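# Verena Eder on drawing sets, door schedules and the work after concept

Verena Eder has run the technical side of Plirkley's interiors studio since it was split off from the concept team. Her group takes approved schemes and turns them into the drawings, schedules and specifications that a contractor prices and builds from. We spoke at the studio one morning in September, with the tender set for a hotel called Landard open on her screen.

## The handover

At Plirkley a scheme changes hands once, after the client signs off the concept. Eder's team receives a plan, a set of elevations, a materials list and whatever sketches exist for the joinery. She says the quality of that package decides most of what follows.

"The plan is usually fine. What I look at first is the section. If there is no section through the ceiling, then the ceiling has not been designed, it has been colored in."

Her team logs every missing item in a single sheet, and the sheet goes back to the concept designer before any drawing starts. On Landard the sheet came back with a third of the lines unanswered, and Eder declined to begin the bathrooms until the floor build-up was settled.

"A shower tray needs a depth. The depth sets the level, the level sets the threshold, the threshold sets the door. I can draw it with a guess in it, but then the guess is in every bathroom drawing and somebody has to find it again."

She does not describe this as a dispute between the two teams. The designers are measured on approvals and her group is measured on queries from site, and the sheet sits between those two measures.

## Door schedules

Asked which document causes the most trouble, Eder names the door schedule without a pause. Landard has guest room doors, riser doors, back-of-house doors and a small number of concealed doors in the bar paneling, and each has its own combination of fire rating, frame, closer, lock and finish.

"People think of it as a list. It is a list of decisions, and most of them belong to somebody else. The fire engineer owns one column. Security owns another. The operator has a view on locks and it arrives late."

Her rule is that each column has a named owner and that an empty cell stays empty until the owner fills it. Earlier schedules at the studio used a default value, usually taken from the previous job. Eder stopped this after a set of corridor doors was ordered with the wrong closers.

"The default looked like an answer. The contractor read it as one and he was right to. A blank cell would have produced a question."

The concealed doors are drawn separately at a scale of one to two. Each drawing shows the hinge, the paneling joint and the gap, with the tolerance written beside the gap. She prefers 3 mm on painted panels and will not go below 2 mm on any of them.

"Below that you are drawing something that will be planed on site by a man with a deadline."

## Upholstery and the specification

Fixed seating falls to her group as well, and here the argument is mostly about wording. The fabric at Landard is a woven gray from a supplier called Hà, chosen by the concept team and approved as a cutting. A cutting, Eder points out, has no seams and no corners.

"Upholstery fails at the corner. So I want the corner in the specification. Is it pleated, is it cut and sewn, what is the radius of the board underneath. If the document only says 'to match approved sample,' the workshop will do the corner they always do."

She asks for one finished corner from each workshop before the first production piece, and the approved corner is then kept on site until handover. The cost is small and is carried in the preliminaries.

Cleaning instructions are part of the same clause. The operator receives a data sheet for every fabric, and Eder insists that it states the cloth, the cleaning agent and the direction of wipe where the weave has one. She has seen data sheets that gave only a symbol. 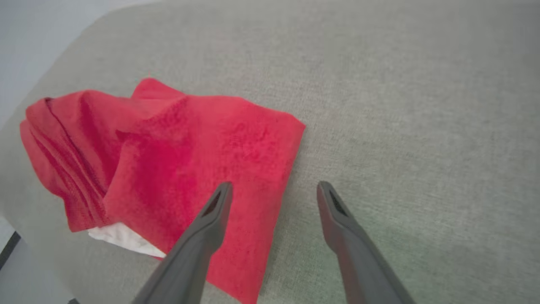 ## Drawing standards

The studio's drawing standard is a document of 20 pages, which Eder wrote and which she has since shortened twice. It covers line weights, layer names, sheet numbers, the order of notes and the wording of revisions. It says nothing on software.

"The software changes. A revision cloud with no description next to it is a problem in any program."

Revision notes are where she is strictest. "Amended to suit comments" is banned. The note must state what moved and by how much, or what was replaced and by what. New staff find this slow for the first few weeks. Eder's view is that the time is recovered on the first occasion a contractor claims for a change.

Dimensions are placed once. If a dimension appears on the plan, it does not appear on the elevation, and the elevation refers back. This was unpopular with joiners, who like a full set of figures on the sheet in front of them, and Eder made one exception: joinery drawings carry all of their own dimensions and state that they govern over the plan.

"That was a fair complaint. The joiner is standing at a bench. He does not want to go and find the plan."

## Numbers and naming

Landard will run to almost 1,000 sheets by the time the construction issue goes out. A good share of these are room types repeated with small variations, and the studio has tried several ways of handling them.

The current method is a base drawing for each room type, plus a variation sheet that shows only the wall or ceiling that differs. The earlier method was to issue a full set for every variation. Eder changed over midway through a residential job, Stustosora, and does not recommend the timing.

"We had both systems live for a period. The contractor had drawings from the old system pinned up next to drawings from the new one. The information was correct on both — but he had to know which way to read each of them, and we had not told him clearly enough."

Since then a change in method is made only between projects. It is also written into the first sheet of the set, which lists how the drawings are organized and which document governs where two of them disagree. Contractors are asked to confirm in writing that they have read it.

## Site queries

Once work starts, the measure of the set is the number and type of questions that come back. Eder sorts these under three headings: missing, conflicting and preference. Missing means the information was never issued. Conflicting means two sheets disagree. Preference means the contractor would like to do it another way.

Only the first two count against her team. The third is passed to the concept designer with a technical note attached, stating what the alternative would affect. She does not give an opinion on how it will look.

"I have opinions on how it looks. They are not what I am asked for at that stage, and if I put them in the note, the note gets longer and the answer gets slower."

Conflicts between services and ceilings are the most frequent entry under the second heading. The studio now holds a coordination review before tender in which every ceiling is checked against the mechanical layout, grille by grille. It takes several days and Eder attends all of it.

## Hiring

The team is looking for another technical designer, and she was specific on what she reads in a portfolio. Rendered images are skipped on the first pass. She looks for one complete detail, followed from sketch to drawing to the built result, along with any revisions in between.

"I want to see revision C. Everyone shows the first sketch and the finished photograph. What did you change, and who told you it did not work?"

Candidates are given a short exercise at interview: a plan and a section of a reception desk that do not agree. There are several errors in it, one of them structural. She is less interested in the total found than in how each is written up, and whether a supplier reading the comment would know what to do next.

Experience in hotels is useful but not required. A previous hire came from shopfitting and another from a staircase manufacturer, and she rates both backgrounds. Time on site is the one item she will not trade.

The Landard tender set was due out that afternoon. Before I left she had returned to the door schedule, where the lock column still had blank cells against the riser doors, and was writing to the operator to ask for them.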